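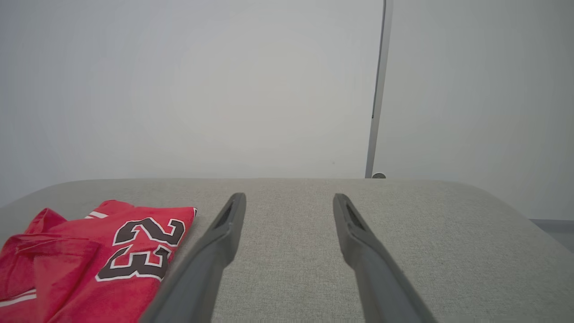 Search this site Search Go

I have wanted to see inside Ekora for years. If you live anywhere near Rarnuder and have a kid on a team, you know the name from the little woven tag that comes back pinned to the uniforms, and you've probably driven past the long brick building on Nassar Street without giving it much thought. It's a laundry and mending shop for team clothing, mostly school and league stuff, and once a year in July they open the doors for an afternoon and let people walk the whole route a jersey takes, from the loading dock to the shelf.

I went, I stayed until they were sweeping up, and I'm still talking about it at home. So I'm writing it all down!

Parking first, because that's what everyone asks. The lot behind the building was full by 1:30 and I ended up across the street next to the tire place. The walk is short but there's no shade at all. Bring a hat. The entrance for visitors is on the side, up a ramp, and there's a table with name stickers and a bowl of safety pins. The pins are free and they are good ones, the curved kind that don't poke out. I took two and then went back and took two more.

The tour starts with sorting. Big canvas carts come in off the trucks with bags from the different teams, and every bag gets tipped out onto a table and gone through by hand. Pockets, drawstrings, mouth guards, the lot. They keep a shelf of things found in pockets since the last open day, and it was one of the most popular stops with the kids. Keys, a harmonica, an astonishing number of single socks, half a set of dominoes. Nothing gets thrown out until the next season starts, and they do return what they can.

After that the clothes are split by fabric and by color, and reds get their own cart. I sort of knew that red was a problem color (who hasn't made a pink towel?) but I hadn't thought about what it means when a jersey is red with white trim. You can't just keep the red away from the white when they're sewn to each other. They wash those in cool water, inside out, with plenty of room in the drum, and they come out the minute the cycle is over. No sitting in a wet heap. A woman on the tour asked how long is too long and the answer was that an hour is already asking for trouble. I thought of our laundry basket and kept quiet.

The wash room itself was the loudest part, and the one place we had to stay behind a painted line. There are front loaders down both walls, and a smell that is mostly clean steam with a little locker room underneath it. They had one machine running with a load of practice towels so we could see the water level, which was much lower than I expected. The guide told us people at home use too much soap and pack the drum too full, and that a jersey needs to fall through the air a bit as the drum turns or it never gets clean under the arms. I've since tried smaller loads at home. My shirts do smell better, and it's not just me being hopeful.

Drying is where I learned the most. Numbers on a basketball jersey can be printed, or they can be cut from fabric and stitched on, and the two hate different things. Printed numbers hate heat. Stitched numbers can take the warmth better but they pucker if the jersey shrinks even a little behind them. So at Ekora nothing with a number goes in a hot dryer. It all hangs, on wide plastic hangers, in a room with fans at both ends, and the air moves enough that the whole rack sways. It was lovely in there! Rows and rows of team colors all drifting the same way. I could have stood in that room for the rest of the day, and one little boy in our group pretty much did – his dad had to go back for him.

They had pinned up a few ruined ones on a board at the end of the room so we could see what happens. A green one that had met a hot iron, with the iron's outline still in the shine of the fabric. One with a cracked number that looked like a dry lake bed. One that somebody's parent had tried to fix with a marker. The board is called the museum and there was a lot of groaning in front of it.

Next came mending, which was the room I'd come for. I sew a bit, badly, and I love watching people who are good at it. There were machines along the window and a long table down the middle where the hand work is done. Most of the repairs are at the same few spots: side seams, the bottom hem, and the trim at the armholes, where players hook their thumbs. The trim is usually a stretchy knit, so if you fix it with plain straight stitching it will pop the next time anyone reaches for a rebound. They use a narrow zigzag and don't pull the fabric as it goes through. We got scraps to try it on. Mine came out wavy like lasagna, and the mender across from me said, very kindly, that it was wavy in a regular way.

Numbers are redone here too. If the outline has lifted away from the jersey they don't glue it. They pick it off completely, clean up the fabric, and put it back down. For the ones with a contrasting border, the border goes down first as a slightly larger shape and the number goes on top of it, so the thin edge you see all around is only what peeks out. I've looked at jerseys my whole life and thought that line was drawn on somehow. On some of them it is, when they're printed, but now I flip every one over to check.

And then folding! I know that folding doesn't sound like a highlight, but it had the biggest crowd of the afternoon and I stood through it twice.

Their fold is known in the building as the Flurkico, which was the name of a team they used to wash for. That team wanted the number to show on top of every bundle so players could grab their own without pulling the stack apart. Goes like this, as far as I wrote it down:

Lay the jersey face down on a cloth-covered table. Smooth it from the middle out to the sides with flat hands. Bring one side in so the edge of the fold runs just outside the number, then do the same on the other side. Turn up the hem. Fold the bottom part up behind the number, tuck the shoulders down behind it, and flip the whole thing over. If you did it right the number sits square in the middle with nothing crossing it.

The cloth on the table matters more than I would have guessed. Jersey fabric is slippery, and on a bare tabletop it slides away from you the second you let go of one side. With a bit of nap under it, it stays where you put it. At home I've been using an old flannel sheet over the dining table and the difference is huge.

Then visitors got to try, from a cart of retired jerseys kept for the purpose, all crumpled up on the table to make it fair. Mine was a mesh one, with the armholes so big I kept losing track of which hole was which. The trick with a crumpled one is to find the shoulders before you do anything else. If you start from whatever corner is closest, you end up with it sideways and the number running off over the edge, and you have to shake it out and start over. I know because I did this. The folder running the table could find the shoulders with her eyes nearly closed, by feeling for where the trim comes together at the neck.

There was a chalkboard with the count for the week on it: 1,683 pieces folded. People took turns having their picture taken next to it. There was also a contest, 12 jerseys against the clock, neatness counts, and the winner was a girl of maybe ten who had clearly been practicing in her room. She got a tote bag and a standing ovation. I did not enter.

Last stop is the shelves, where the finished bundles wait to go out again, tied with cotton tape. No plastic. They used to bag everything and the summer stuff came out smelling musty, so now it's tape and a paper tag and the teams bring their own duffels. It's a very satisfying wall to look at, all those squared-off stacks with the numbers facing front.

A few practical things if you're thinking of going next year:

The tour is free and you don't need to sign up, but the mending room takes small groups, so go there early and come back around to the rest. The floor in the wash room is damp, so no sandals. Strollers are fine everywhere except the drying room, where the racks hang low. Lemonade and cookies are in the break room, and the oatmeal ones go first. You can bring one item to have looked at for free. They won't fix it on the spot but they'll tell you what they'd do, and I got great advice on a torn warm-up jacket that I'd given up on.

Doors close at 5, though they let us stay and finish our lemonade. My jacket is on the sewing table right now with the lining pinned in place, using their pins, and I'm doing the zigzag tonight.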